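Unit 3: Table grapes, reception and handling

These notes go with the Thursday practical and replace the sheet from the Muvach module. Read section 3.2 before coming to the bench.

3.1 Structure of the bunch

The berry is attached to the stem by a short stalk, the pedicel. The pedicels join side branches, and these join the main stem. When a bunch is lifted by its berries, the load falls on the pedicels, and berries in the middle of the bunch are pressed against each other. Damage at the point of attachment lets juice out and gives mould a way in. Such berries are recorded as "shatter" if they have come off and "loose" if they have not.

3.2 Colour in white varieties

"White" covers pale green, yellow-green and amber. Berries on one bunch seldom match. An amber or orange tint usually goes with more sun and later picking, and is not a defect unless the skin is soft or split. Do not judge sugar by colour alone. Use the refractometer, and take juice from the top, middle and tip of the bunch.

3.3 Bench procedure

Weigh out a 500 g sample. Hold each bunch by the main stem and lay it down on its flattest side. Remove split berries with scissors, cutting the pedicel; do not pull. Wipe the prism between readings. Enter results on the Astitz form, using the codes below.

G green
Y yellow-green
A amber
S split
L loose

Bunches with over 11 split berries go to the juice tray and are not graded further. Bring the completed form to the Cervantes room.

3.4 Storage

Keep the fruit cold and do not wash it before storage. Water held between tightly packed berries is slow to dry.
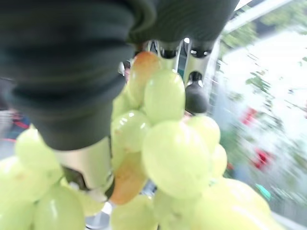
Washing is done immediately before serving, in cold water, with the bunch cut into small clusters first. Drain on a rack and discard any berry that parts from its stalk under light pressure. Further reading: Eva course reader, page 34.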